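From: Lindalva Cordeiro
To: suton-data list
Subject: Re: plate task, how many more episodes?

Zbigniew Sikora wrote on Saturday:
> We have 1,502 episodes in the Suton set now, 522 of them with the
> pink plate. Do you want another 100 of the same, or should we
> change the layout first? Also, are we still throwing out the ones
> where the left hand starts close to the plate?

Change the layout first, please. In too many of the 522 the plate is in the same spot, and the policy has started reaching for that spot even when the plate is somewhere else. Move it between episodes and write the position in the log.

On the second question, keep them. I had been dropping those starts and I think that was a mistake. A start like the one below is fine.
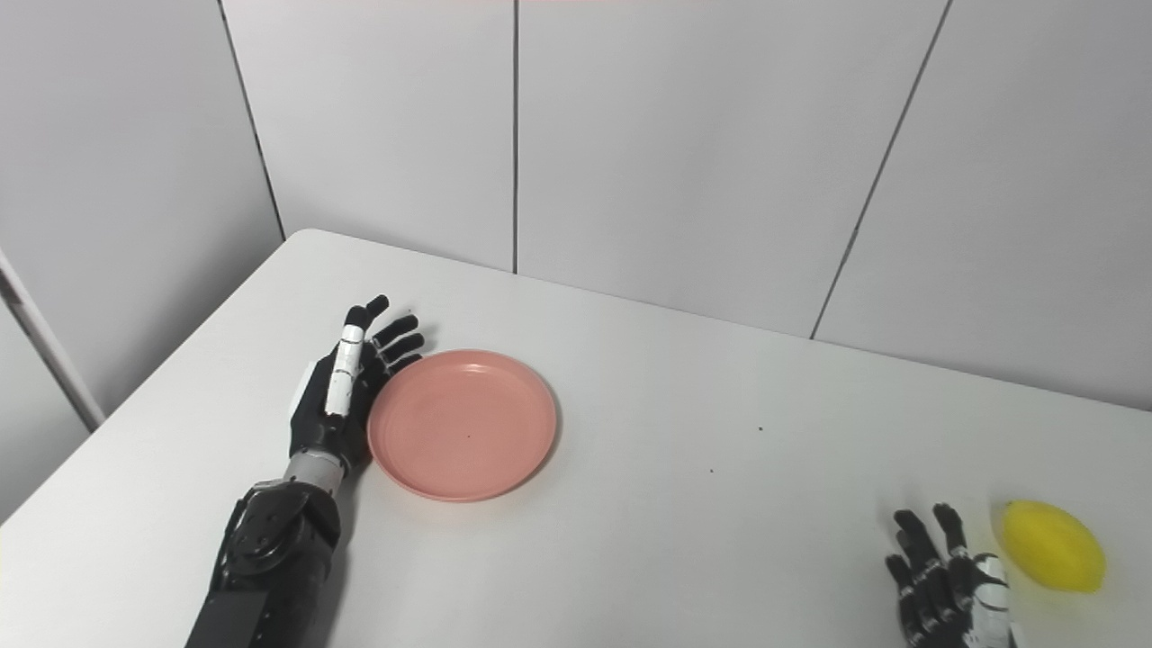
Left hand beside the plate, right hand next to the yellow object.

What I would still discard is any episode where the operator pauses for a long time before the first motion. Xavier's trimming script catches most of these but it missed 16 in the last upload. I have marked them in the sheet.

Please record the next 100 with the walls and table as they are. We can vary the background in June, when the Totbridge cell is free.

Lindalva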